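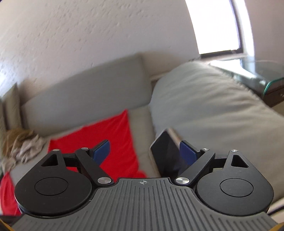
Silver pivot screws on black arms, dark grey ridged plate below.

Molis precision screwdriver kit: my verdict after a winter of fiddly jobs

I've owned a lot of cheap screwdrivers. They live in the third drawer down with the dead batteries and the takeaway menus, and every one of them has a tip that looks like it's been chewed by the dog. So in September I finally cracked and bought the Molis kit, the small one with 12 bits and a proper handle, and I've been using it on pretty much everything since (my partner has asked me to stop tightening the cupboard doors).

First up, the handle. It's lovely! There's a spinning cap on the end that sits in your palm, so you can hold it steady with one hand and turn with your fingertips, and it doesn't slip even when you've got sunscreen on. I did the hinges on two pairs of sunnies and then the battery cover on the kitchen scales, which I'd been holding shut with sticky tape for ages. The bits click in with a magnet that is strong enough to hold a tiny screw sideways but lets go when you want it to.

The case is where I get grumpy. The lid is stiff and the bits are packed so tightly that I had to lever a couple out with a butter knife. The size markings are printed in pale grey on slightly paler grey, so good luck reading those in the garage after 5 pm. I ended up dabbing nail polish on the three I use most.

I also borrowed the Panov set from my neighbour to compare. It has more bits, a nicer case and a rubbish handle, all slick plastic with no grip whatsoever. I stripped a screw on the toaster with it, although to be fair that screw was already on its way out. If you only do the occasional battery cover you'd be fine with either, but for anything where you're at it for an hour I'd take the Molis every time.

A few bits and bobs I wish the product page had mentioned:

The longest bit still won't reach the deep screws in the back of my old radio.
There's no flat-head wider than a fingernail, so keep your big ones.
The loop on the case is too small for a standard pegboard hook.
Spare bits are sold separately, and my local hardware shop had never heard of them.

Would I buy it again? Yep, with my own tin for the bits. Next job is the wobbly arm on the desk lamp, and I'll add a note here if the smallest hex bit survives it.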